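In Defense of the Plastic Dishpan

I grew up washing dishes in a plastic basin, and I'll argue for one with anybody who'll stand still long enough.
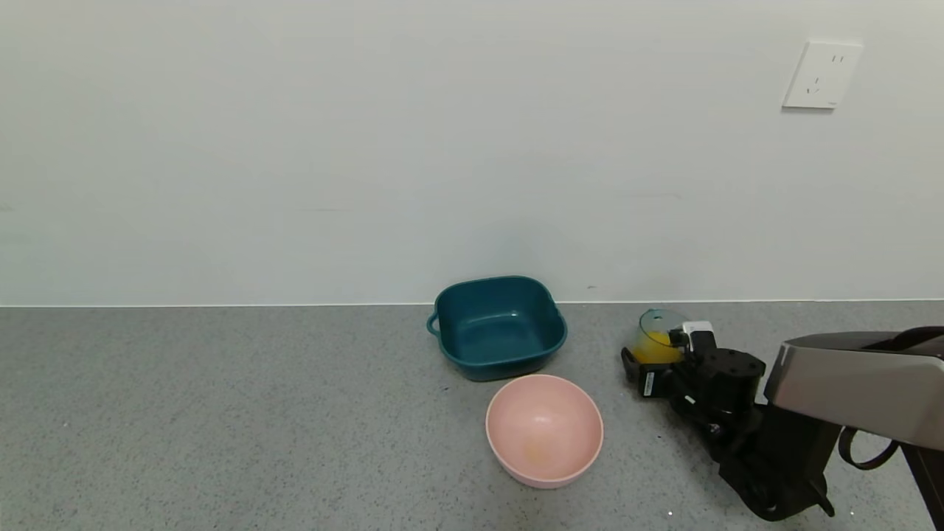

A sink is not enough

My friend Charmaine Shezi has a huge farmhouse sink in her place in Flornport and thinks my basin habit is silly. Fine! But she runs the faucet the whole time, and I fill mine once — a teal one against the wall, or any color you like — and get through up to 16 cups and bowls before the water gives up.

Rinse your juice things first, though. That faint orange stain at the bottom of a pink bowl will tint the whole batch (ask me about last April). And please, buy one with a handle, even a tiny loop. Mine hangs on a nail by the back door.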